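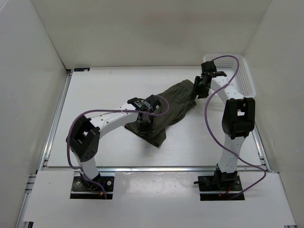

Olive-green cloth on the white work surface.

The Lelitz survey of owlet moths closed in September, and this post records its results for the river terraces. Sampling was carried out at 40 light stations between Homov and the lower meadows, each run from dusk until 2 a.m. The season produced nearly 2,000 specimens, of which 212 remain undetermined pending dissection.

Wakana Tanabe has examined the dart moths from the upper terrace. In this series the forewing ground color varies from ash gray to reddish brown, and worn females cannot be placed reliably by pattern alone. The shape of the male antenna – comb-like nearly to the tip – remains the most useful field character.

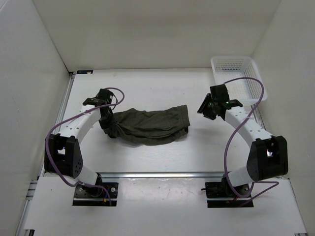
The garment laid lengthwise, basket in the far corner.

Larvae were taken on dock and bedstraw at Tratalov in April. They feed at night and rest under loose soil by day. Hiyori Sugawara is rearing a small group, and a note on the pupa will be posted once adults have emerged.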